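Household Textiles, Session 4: Folding Large White Items 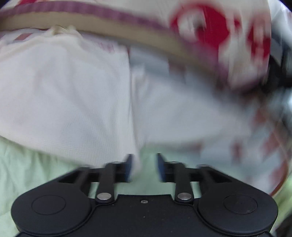

Fig. 1. Large white fabric item over a pale surface, in motion.

Read before the practical. The session runs 2 hours and you will spend most of it on your feet, so do the reading at home.

1. What we are testing

Most of what gets taught about folding is repeated from one handout to the next and has never been checked by the people repeating it. I include earlier versions of this handout. Last June I went back through the four rules I had been giving students for years and asked what each one was supposed to achieve. Two of them I could defend. The other two I had simply inherited.

For this session a "large item" means anything wider than your own arm span, or close to it: flat sheets, duvet covers, big tablecloths. Pillowcases and hand towels behave differently and were covered in Session 2. Don't carry your results from one group to the other.

2. The usual claims

Claim A: "Shake it out first." You will find this in the Jumari laundry guide and in nearly every leaflet I have seen. A hard shake is said to release creases. I doubt it. Shaking opens a bunched item and lets you find the hems, and that is useful enough. A crease that has set during drying will still be there afterwards - try it on a cotton sheet that has sat overnight in a basket, then look at it under a low lamp. Shaking may do more on cloth that is still slightly damp. Test both and write down which you used.

Also watch what happens to the lower edge. When a big piece of cloth is moving quickly, as in Fig. 1, it is hard to follow any one part of it, and this is when people lose the corner they thought they had. Slow down before you let go of anything.

Claim B: "Always start from the corners." Defensible. Corners are the only points on a plain sheet you can identify by touch. With a fitted sheet the advice is weaker, and with a round tablecloth it means nothing at all, yet it gets printed without any exception.

Claim C: "Fold in thirds, never in half." The Postma method. The argument is that thirds avoid a hard line down the middle. So they do, and you get two hard lines instead. On a bed neither shows for long. On a table the center line may be the better choice, as it can be lined up with the middle of the table. I would not call this a rule.

Claim D: "White goods need a white or pale surface." The reason given is dye transfer. With dry cloth on a sealed surface I have never seen it happen, and I have asked. There is a practical drawback too: a white hem on a pale background is harder to see than the same hem on a dark one. If you have trouble finding your edges, lay a dark cloth underneath and see if it helps.

3. Practical work

Work in pairs at the long tables. Each pair gets one flat sheet and one duvet cover from the Stallier bin. Please check for open seams before you begin.

Fold the flat sheet once by shaking it out first, and once by spreading it from the corners with no shake. Time both. Swap roles and repeat, since one partner is nearly always quicker and a single pair of times tells you very little.

Then do the duvet cover in halves and in thirds. Put each finished stack on the shelf and measure its height at the front edge, then at the back. Press it flat with your palm once only - people who keep pressing get the number they want.

Leave the Broveck folding board in the cupboard until the last part. It is sized for shirts, and I expect it to make things worse with sheets. You are welcome to show me otherwise.

4. On the numbers

A student once brought me a web page saying that a careful folder saves 119 hours over a lifetime. The page gave no sample, no method and no idea of how many sheets a person owns. Another put the life of a well-folded sheet at 2,000 washes. Treat both as decoration. If you quote a figure in your write-up, say who measured it and how.

5. To hand in

One page per pair, with your times, your stack heights, and a paragraph on which of the four claims you would keep. "It looked neater" is not a result unless you say what you compared it with. A claim you could not settle should be written up as unsettled.

Handout revised 2021-12-23. Earlier copies have the wrong table for stack heights and should be thrown out.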